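Last August my yarn stash got moths, and I ended up throwing out a whole bag of wool that I'd been saving for a sweater. I've been fussy about washing and storing wool ever since. A few people on the Flernodell knitting board asked how I go about it, so I finally typed it up.

## What you need

- A sink or a tub big enough for the wool to move around in
- Wool wash (I use Fliken, the unscented kind, but any no-rinse wash will do)
- Two old towels
- Cotton string for ties
- Somewhere to dry things flat, out of the sun
- Paper tags and a pencil

## Washing skeins

Tie each skein loosely in at least 3 places before it goes anywhere near water. I do figure eights, so the string passes between the strands and holds them in order. Skip this and you will spend an evening untangling, ask me how I know!

Fill the sink with cool water, stir in the wash, and then lay the skeins on top and let them sink by themselves. Don't push them around. Give them 31 minutes if you're me and set the kitchen timer wrong once and then decided you liked it, or half an hour if you're normal. Lift them out with both hands underneath, because wet wool is heavy and it stretches if you pull it up by one end.

Roll the skeins in a towel and press down with your knees. Then unroll, swap to the second towel, and do it again. I used to wring mine out by hand and the yarn came out fuzzy in patches, so please don't do that.
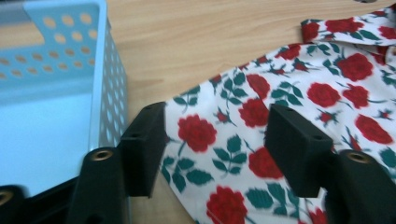
Drying takes longer than you think it will. A thick skein can need up to 6 days in my back room in winter, and if you put it away damp it'll smell like an old dog. I turn mine every morning when I'm waiting for the coffee. Once it's dry, the question is what to keep it in, and for the yarn I'm knitting with right now I like a plastic basket with small holes in the side, like the light blue one. Air gets through and the smooth plastic doesn't snag. Wicker looks nicer – I know, I know – but it grabs at mohair something awful.

## Putting it away for the long haul

For yarn you won't touch for months, a basket is no good, holes or no holes. Moths can walk right in. I use zip bags, one color per bag, and squeeze most of the air out. Siham Daher, who taught the spinning class I took, freezes every new skein for a week before it joins the others, then lets it thaw and freezes it a second time. I copied her and haven't had a moth since.

Write a tag for each bag. Mine say the fiber, the yardage and where I bought it. The one on top of the pile right now reads "Najjar, gray, 191 yds" and I'd have had no clue what it was without that tag. Pencil is better than pen, which can bleed if a bit of damp gets in.

## A couple of extras

Superwash wool gets longer when it's wet, so don't panic. It mostly goes back when it dries. Reds and dark blues get their own sink, always.

If you wind with a Plonus winder like mine, wait until you're ready to knit before you make cakes. Yarn that sits wound tight for a year loses some of its bounce, and I'd rather keep it in the skein until then.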